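Ticket 503 - Dust monitor at Giment site, readings stop at night
Status: Open
Opened by: Cherry Mae Buenaventura
Date: July 2, 2019

Hello support team,

We have a Veltasar dust monitor on the north fence of the Giment site. Since the last firmware update it stops to send readings every night. In the morning it starts again alone, but the night hours are missing in the report. The city inspector asks for the full day, so this is a problem for us.

What I tried already:
Restarted the unit two times.
Changed the SIM card with the one from the Yin gate monitor. Same result.
Cleaned the inlet and put a new filter. 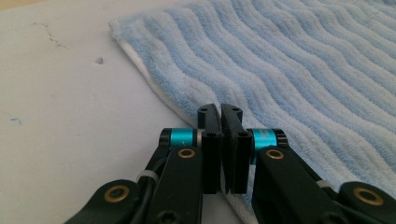 The log has error 66 each time, just before the gap. The last value before the error is always 2,000, also on nights when no trucks are coming, so I think it is not real dust.

Reply from Divina Fajardo, Pruritz support:
Thank you for the clear report. Error 66 is the inlet heater. When it fails, fog is counted as dust and the unit goes to safe mode. Please open Settings - Heater and tell me the value you see there.

Cherry Mae Buenaventura:
The value is 0. On the Yin monitor it is 194.

Divina Fajardo:
Then the update has erased it. Please write 194, save, and leave the unit on overnight. Send me the log tomorrow.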